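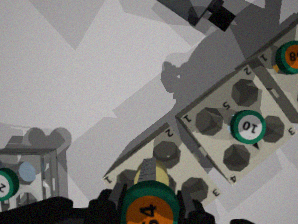
Peg boards (render), hex pegs and the green 10 token.

Skultetbridge studio notebook, glaze bench
August, second bisque load out, kiln still too warm to fire again

Celadon again. I know, I know. I said in the spring that I was going to leave it alone and use the bucket glaze like a normal person, and then I opened the Urnon kiln this morning and the test bowls had come out so close to right on the inside that I've lost the whole day to it. The outside of the bowls is another matter, see below.

Recipe so far is batch 261, same as last time except I swapped out part of the feldspar for the other bag, the one with the torn label. I've taped a piece of masking tape on it that says OTHER SPAR, so if you find that bag please don't tip it in with the good one. They don't melt the same. I mixed a 100 gram test first, dipped three tiles, got a soft gray-green with no crawling, and got cocky and mixed up the bigger bucket.

The bigger bucket is where it went sideways. Weighed everything dry, 857 grams total before water, and I'm pretty sure I did the silica twice. Or I did it once and then stood there looking at the scoop for so long that I convinced myself I hadn't. Either way, there is no check mark next to silica on the batch sheet, and there's a check mark next to everything else. The glaze in the bucket feels gritty and it settles like a brick. I've written SUSPECT on the lid. It might be perfectly good! I'm going to run a tile before I throw it out, materials cost what they cost.

Note to self: check mark goes on BEFORE the next bag gets opened. It's been on the wall for a year.

Sieving. Went through the 80 mesh twice and it still left little pale lumps on the brush. I think that's the whiting, it's been sitting open by the sink all summer and it's picked up damp. Moved it to a bucket with a lid that fits (the lid from the old slip bucket, which is why the slip bucket now has a plate on it). Somebody with a truck should please get us a few more lidded buckets, I'm tired of the lid shuffle.

Bowls. These are the Odetti stoneware, thrown a bit thicker than I'd like, trimmed late and in a hurry. Insides: lovely. Pooled a deeper green in the bottom, broke pale over the throwing rings, a few pinholes near the rim on the biggest one. Outsides: thin and brown on one side, like toast. I think I poured the inside, then dipped the outside too soon, and the wall was already soaked through so it didn't want to take up any more glaze. You could see it at the time, the surface stayed shiny and wet for ages, and I went right on dipping. Next time inside in the morning, outside after lunch.

The other theory is that they were too close to the kiln wall. The brown side did face the wall on the two I'm sure about. On the rest I didn't mark which way they sat, so I can't say. If anyone is loading this week, a pencil arrow on the foot pointing to the door would be a big help to me. The foot's bare so pencil is fine, it burns off, so take a quick look at the shelf and write it down before you unload. (Iron oxide on a tiny brush would stay put. Maybe just do that.)

Firing log, copied off the back of an envelope before I lose it:

Slow to start, lid propped till the mirror stopped fogging
Lid down, medium
Up to high before lunch
Hold at top, 30 minutes
Off, plugs in, walked away

The Wendt controller did its thing again where the display goes blank for a second and comes back. It kept the program this time. I don't trust it and I sat with it through the whole hold, with a cone pack in front of the peephole and my good glasses on. Cones say we got there: the guide cone flat, the target cone bent over with its tip just touching, guard cone barely starting to lean. Bottom shelf pack looked a touch cooler than that. It's always the bottom shelf. I've tried leaving more space under it and I've tried putting the dense stuff up top, and it's a little better than it was in the winter, but anything with a fussy glaze still goes in the middle as far as I'm concerned.

I pulled the cover on the controller after it cooled and the ribbon cable looked fine. There's a screw terminal on the far side that turned a good quarter turn when I put a driver on it, which it should not have done. Power was off at the wall, breaker too, before anybody asks. Tightened it, closed it up. If the display blanks again on the next firing then it wasn't that, and I'll start looking at the power supply.

Shelves: scraped and washed the two worst ones. There was a drip of somebody's blue that had gone right through the kiln wash and taken a divot out of the shelf, so that one goes on the bottom now, divot side down. Kiln wash recipe is half and half kaolin and alumina by volume, mixed like thin cream, three coats, let each one lose its shine first. I did two coats and ran out of kaolin. It'll do for bisque but please don't put glazed work on it yet.

Other stuff while I had the bench out.

Tried the wax resist thinned down with water, and it brushes on way nicer. It also beads a little less, so you have to wipe the feet more carefully. Worth it, I think. I wrecked one brush by leaving it in the jar during lunch and I've now got a dedicated bad brush, black handle, in the tin on the sill. Use that one.

The test tiles are on the board by the window in the order they went in, thin dip on the left and double dip on the right. The double dip is the one I like best! It's glassy and a bit milky in the thick part and you get that fat roll at the edge of the stamp mark. It also ran most of the way down the tile, so it'd need a clean band at the bottom, wider than I want on a small bowl. Could stiffen it with a bit more clay. Could also just dip the top half twice, and that's what I'll try first, costs nothing.

Reclaim is disgusting. I turned the big tub over and there's a layer at the bottom that smells like a pond. It's good clay, very plastic, it threw beautifully once it had been out on the plaster overnight. Just don't open it before you eat.

For next load:

Tile from the SUSPECT bucket, middle shelf, on a cookie in case it runs
Same glaze with the good spar, single and double dip
Two small bowls, inside glazed well ahead of the outside
One bowl facing the wall, one facing the middle, both marked on the foot
Cone packs top, middle and bottom (need to make more, there's only enough for one pack in the drawer)

Ordered kaolin and more of the small cones. Whiting can wait till I know whether the lumps sieve out dry. Kiln read warm but touchable when I left, plugs out, breaker off.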